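Treatment Room Practice, Unit 4: The Foot Bath and the Back Wrap
Handout to go with the Tuesday session
Ifigeneia Moschos

Welcome back, everyone. I know last time ran over, and I am sorry to those of you who had a bus to catch. We spent so long on draping and towels that the foot bath got squeezed into the final few minutes, so I have written it out properly here, together with the warm back wrap, and we will practice both in pairs. Please read this before you come. It is long, I know, but most of it is the sort of thing you will be glad to have had in your head already when there is a real guest sitting in front of you in a robe, a little shy, wondering where to put their slippers.

Before the guest arrives

Get the room ready first, all of it, and then go and greet the guest. Students always want to do it the other way around! They say hello, they seat the person, and then they start opening cupboards. A guest who has just come off a long drive will start to unwind in the first minute if you let them, and the noise of cupboards is a poor beginning.

Switch on the wrap warmer early. The Pratix warmer we have in the practice room is slow, slower than the ones you will meet in most spas, so put it on before you do anything else. Lay the bed with the bottom blanket, then the foil sheet, then the cotton sheet on top, in that order, with enough hanging over each side to fold back across the guest. Dim the lamp. Turn the music down lower than you think it should be.

Read the intake card, and I do mean read it, both sides. The questions we care most about for heat treatments are blood pressure, pregnancy, varicose veins, diabetes, recent surgery, broken skin, and any loss of feeling in the feet or legs. If a guest has ticked any of those, come and find me, or in your future workplace the supervisor on duty, before you go further. You are not being asked to decide on your own, and you should not. It is perfectly fine to say, "I'd like to check something with a colleague so we choose the right treatment for you today." People are hardly ever annoyed by that. Mostly they are pleased.

The foot bath

Fill the basin with 2 liters of warm water first, then top it up once the guest is seated so you can adjust to their liking. Use the thermometer as well as your wrist. Your own hands get used to heat very quickly in this work, and after a few months you will be a hopeless judge of it (I certainly am). Ask the guest to dip in a toe before the whole foot goes in.

Weigh out 200 grams of salts for the basin. The Curkness salts on our shelf are coarse and take a while to melt away, so stir them in before the feet go anywhere near, or the guest will be sitting on gravel. If there is any cracked skin, leave the salts out altogether and use plain water. A foot bath with plain warm water is still a lovely thing.

While the feet soak, kneel or sit on the low stool. Don't bend from the waist. You may do six of these in a day and your lower back will keep a record. Support the heel with one hand, lift the foot, and work with the other, slowly, from the toes toward the ankle. Dry between the toes with a patting motion, then wrap each foot in its own towel while you clear the basin to one side.

Speaking of sides, think about where you put things down. Choose one surface within arm's reach for your tools and keep the rest of the room for the guest.

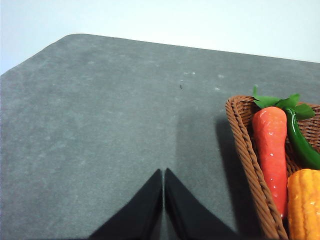
Work surface, gray top

Whatever surface you use, put a clean towel over it before anything else goes on it, and change that towel between guests. Clay and oil travel farther than you would believe, and a guest who sees a smear from somebody else's treatment will think about it for the rest of the hour.

The warm back wrap

Mix the clay in the large bowl. For one back you need 300 grams of dry clay, and then water added a little at a time until it drops off the spatula in soft folds, like cake batter. Too thin and it runs down the ribs, which tickles and makes a mess of the sheet. Too thick and it cools in patches. You will make it wrong the first few times and that is what the practice clay is for.

Test the heat on the inside of your own forearm and then on a small patch of the guest's shoulder. Ask, and wait for the answer. "Is that comfortable, or would you like it a little cooler?" works better than "Is that okay?" since nearly everyone will say okay to okay, even when they are gritting their teeth.

Spread from the lower back upward in long strokes, leaving the neck free. Fold the cotton over, then the foil, then the blanket, and tuck the sides in snugly but so the guest can free both arms without help. This matters a great deal. Some people find out only once they are wrapped that they do not like being wrapped. If that happens, open everything up straight away, calmly, without fuss, and offer a sip of water.

Stay in the room. I know some places let the therapist step out during the resting time, and when you are employed you will follow the house rules, but in this course we stay. Sit where the guest can hear you breathe, more or less, and check in softly once or twice.

Afterward

Sit the guest up in stages: onto the side first, then upright with the legs hanging, then a pause, then standing with your hand near the elbow. Heat can make people lightheaded. Offer water or the mild herbal tea, and keep your aftercare advice short. Drink plenty, take it easy, no hot sauna straight after.

Write up the card before you clean. Note the temperature, the products, how long, and anything the guest told you. Then strip the bed, wipe the warmer, rinse the basin and spray it down. Clay goes into the bucket and never, please, down the sink. We had the plumber here in March and I would rather not see him again before summer, nice as he was.

For next time

Bring your own apron, a pair of flat shoes, and your copy of the Chong reader, where we will be looking at the chapter on contrast bathing. The practice room at Prisa is open from 745 in the morning for anyone who would like extra time with the clay. Do come and have a go, the mornings are quiet and I usually have the kettle on.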